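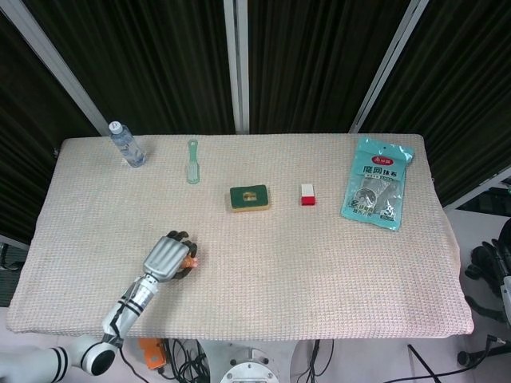
Grasp retention on soft surfaces: results from the second round

Posted Oct 19, 2023

In April the manipulation group at Lurnerlow published its first results on picking up small household objects from a hard tabletop. This post reports on the second round, in which the hard surface was replaced by cloth. It is written in a personal capacity, although the work was carried out by the group as a whole and the figures are the same as those in our internal report.

The question was a narrow one. Our earlier policy, trained entirely on demonstrations given by a human operator, closed the fingers at a height learned from a rigid table. On cloth, the fingertips may catch the weave and drag it along with the object. We wished to know whether this could be corrected with a modest number of new demonstrations, or whether the policy would have to be trained again from the beginning.

Method

The operator gave 185 demonstrations on a textured tablecloth, using the Dundex teleoperation software. Objects were chosen to differ in height, stiffness and shape: a water bottle, a kitchen sponge, a narrow brush, a packaged cleaning cloth and several smaller items. They were laid out again before each demonstration, and the cloth was left with whatever creases it had picked up.

Demonstrations in which the operator released and took hold of the object a second time were removed. This left 143 for training. I had argued for keeping them, on the grounds that a second attempt is useful behaviour to learn, but a short pilot showed the policy opening its hand over objects it already held, and the point was conceded.

The existing policy was then trained further on the new set. The lower layers of the vision network were kept fixed. No force readings were used as input – the policy saw only camera images and joint positions, as before.

Results

Each policy was given the same set of test layouts, none of which appeared in training. A trial was counted as a success if the object was lifted clear of the table and held until the arm came to rest. The original policy succeeded in 80 per cent of trials on the hard table but did noticeably worse on cloth. After further training, success on cloth stood at 89 per cent.

The gain was not even across objects. The sponge and the bottle improved most. Thin, flat items remained difficult, and the brush in particular was often pushed along the cloth before the fingers closed. Packaging with a shiny surface also caused hesitation, which we attribute to reflections, though this has not been tested separately.

Limitations

All trials used one cloth, one room and one operator. Colleagues at Vidal have asked whether the result carries over to a thicker fabric, such as a towel. We do not know. The hard-table trials have also not yet been repeated with the new policy, so we cannot say whether anything was lost there.

The layouts and scoring sheets will be placed on Platbridge once they have been checked. Work on the thicker fabrics will follow, with the brush kept in the object set.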